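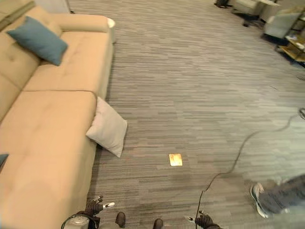

Chapter 3
Watchkeeping and Rest on Passage

Terms used in this chapter: watch, off watch, standby, dogwatch, handover, night orders, lee cloth, sleep debt

A boat on a day sail can be run by a crew that is awake the whole time. A boat on a longer passage cannot. Once the trip runs past the first night, the skipper has to divide the crew so that some people are working the boat while others sleep, eat, and look after themselves. The plan for doing this is called the watch system. Chapter 2 dealt with the boat and her stores. We now turn to the people and how their hours are arranged.

The passage we will follow

Most of the examples in this chapter come from one delivery. The sloop Saruma, 40 feet long, sailed from Ustgate to Irnico in October with a crew of four. Damián Quiroga was skipper and Irina Anghel was mate. The other two had sailed along the coast but had not been out of sight of land overnight. The distance logged from harbor to harbor was 1506 nautical miles.

Before leaving, Quiroga wrote out a watch bill and taped it inside the door of the chart table. It put himself and one of the newer crew on one watch, and Anghel and the other newer crew member on the second. By the third morning he had torn it up and written another. The first bill was reasonable on paper, and the reasons it had to be replaced are worth going through in some detail.

3.1 What a watch has to do

The people on watch have charge of the boat. They steer or mind the autopilot, keep a lookout, trim the sails, write up the log, and call the skipper when the night orders say to. On a small boat they usually also pump the bilge, check the battery voltage, and make hot drinks for the people coming up.

Lookout comes first. Every vessel must keep a proper lookout by sight and hearing at all times, and an AIS receiver or a radar alarm does not take the place of a person on deck. The horizon is close when your eye is only a few feet above the water, and a fast ship can go from out of sight to very near in the time it takes to cook a meal. A watch keeper who goes below to plot a position should look all the way round the horizon before going down and again on coming up. Sails hide a good part of the view to leeward, so this means moving to the low side and looking under the foot of the jib.

The off watch also has a job, which is to rest. New crews often get this wrong. On the first day out of Ustgate all four people stayed in the cockpit until after dark. The weather was fine and they were enjoying themselves. When Anghel took over at midnight she had been awake for as long as the person she was relieving.

3.2 Common systems

Four on, four off. Two teams trade places every four hours. It is easy to remember and gives each team the same amount of work, but four hours off does not mean four hours of sleep. Take away the time needed to get out of wet gear, eat, settle, and get dressed again, and what is left may be less than three.

The dogwatch. With four-hour watches, each team would stand the same hours every day, and one of them would always have the middle of the night. To prevent this, the watch from 1600 to 2000 is split into two short watches of two hours each. The teams then swap their night hours from one day to the next. The evening meal is normally served across the dogwatches, when everyone can be up.

Six by day, four by night. The day is divided into two watches of six hours and three of four hours. This also makes an odd number of watches, so the teams rotate. Each person gets one long rest in daylight every second day. It suits boats where the off watch can sleep well in the daytime, and is less useful in the tropics, where the cabin may be too hot.

Rolling watches. Crew members change one at a time. On a boat of four, each person might stand three hours, with the next person on standby, dressed and ready to come up. There is always someone on deck who has fresh eyes, and no one is stuck with the same partner for the whole trip. The drawback is that there are more changes, and every change makes noise.

Quiroga's first bill was four on, four off with dogwatches. His second was a rolling system of three hours on deck, three on standby, and six off. The new crew were steering well enough by then to be alone on deck in moderate wind, with the standby asleep in harness on the leeward settee. The skipper and mate each stood their own turns and were called for any sail change.

3.3 Handover

The oncoming watch should be called 20 minutes before the hour, and longer in cold weather. They should be on deck before the hour so that their eyes can adjust. The person going off reports:

course to steer and course being made good
wind strength and direction, and any change over the watch
sails set, reefs in, and anything rigged such as a preventer
other vessels in sight, with bearings, and whether those bearings are changing
anything broken, chafed, or doubtful
any change to the night orders

The new helmsman repeats the course out loud. The old watch stays until the new one says it is ready.

Saruma had one poor handover. At 0300 on the fourth night the person going below forgot to mention that the preventer was still rigged. The wind shifted, the new helmsman tried to jibe, and the boom stopped partway across with the mainsail backed. Anghel came up, eased the line, and brought the boom over. The only damage was a bent stanchion. From then on the preventer was written in the log at each change, whether it was rigged or not.

3.4 Night orders

Night orders are the skipper's written instructions for the dark hours. They should be short and should give numbers wherever possible. "Call me if it gets windy" leaves a tired beginner to decide what windy means. Quiroga's orders for the second night read in full:

Steer 235. Call me if you cannot hold within 10 degrees.
Call me if true wind is over 22 knots for five minutes.
Call me for any ship that will pass inside two miles.
Clip on before you leave the companionway.
Call me if you are wondering whether to call me.

The crew sign below the orders to show that they have read them.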